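### 3.2. La vida cotidiana en los monasterios de Tultora

El archivo de Stastska resultó mucho más generoso de lo que esperábamos. Entre los 324 folios consultados en julio aparecieron los libros de cuentas de la comunidad, casi completos, y con ellos una imagen vivísima de cómo se organizaba la casa: quién servía en la cocina, quién salía a pedir limosna a los pueblos del valle, cuánta cera se gastaba en Cuaresma (¡muchísima!) y a qué monjes se les dispensaba del ayuno por enfermedad.

Adams (Ruan Adams, comunicación personal) ya había señalado que el cargo de hospedero rotaba cada 4 años. Los libros lo confirman y añaden algo precioso: el hospedero saliente redactaba una nota para su sucesor. Conservamos 19 de esas notas. Algunas ocupan apenas dos líneas; otras son pequeños tratados sobre peregrinos, mantas, leña y la paciencia que exige el mes de la fiesta patronal. La del hermano Fourie, la más extensa, recomienda acostar temprano a los romeros y no discutir con ellos de teología después de la cena.

Igual de fascinante es la relación con la parroquia de Moder. La historiografía la ha presentado como un pleito continuo por los diezmos, pero las cuentas muestran préstamos de cálices, cantores compartidos en Semana Santa y una procesión conjunta que reunió a 2200 fieles, según el escribano.

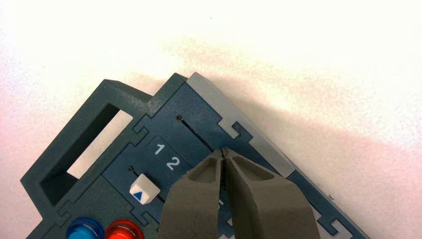 **Figura 3.** Panel de plástico verde azulado con piezas de unión tipo rompecabezas y marco rectangular en relieve.

Queda por explicar el silencio de los libros sobre el abad durante los dos inviernos posteriores a la procesión. Las partidas de su mesa desaparecen, las del prior aumentan y nadie anota el motivo. Nos inclinamos por una ausencia larga, quizá un viaje a la sede episcopal, hipótesis que retomamos en la sección 4 con la correspondencia del prior.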